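**Vernard updates balance and footstep planner for its humanoid stack**

Vernard has released version 2 of Evau, the control and planning software it runs on its legged humanoids. The August update replaces the separate walking and arm controllers with a single whole-body solver, so that arm motion is taken into account when the next footstep is chosen.

In the previous version, reaching was handled as a disturbance and corrected at the ankles. Evau now plans hand and foot targets together over a horizon of nine steps. According to Wellington Pacheco, who leads the controls group in Durkville, solver time on the onboard computer has dropped by up to 34 per cent, most of it from reusing the previous solution as a starting point.
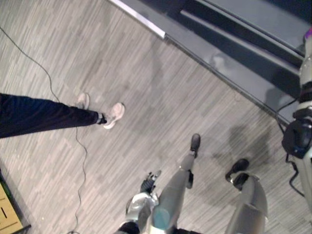 *Looking down from head height: the robot's legs and one hand over the floor, with cable lying around a person's feet.*

Perception has changed less. The head camera feeds a floor map in which thin objects, cables in particular, are now kept as a class of their own – earlier builds smoothed them into the ground plane. The planner treats them as no-step regions and widens the margin when a person is close by. The robot's own legs and forearms are masked out using joint positions before the map is updated.

Marlene Furtado, who maintains the test tooling, said the masking step had caused the most regressions. "If the arm model is slightly off, you get a phantom obstacle attached to your own wrist," she said. The replay suite, called Vieira, now holds 39 recorded runs and is executed on every merge.

Logs from the old version can be converted with a script supplied in the release. Stair descent is still disabled by default.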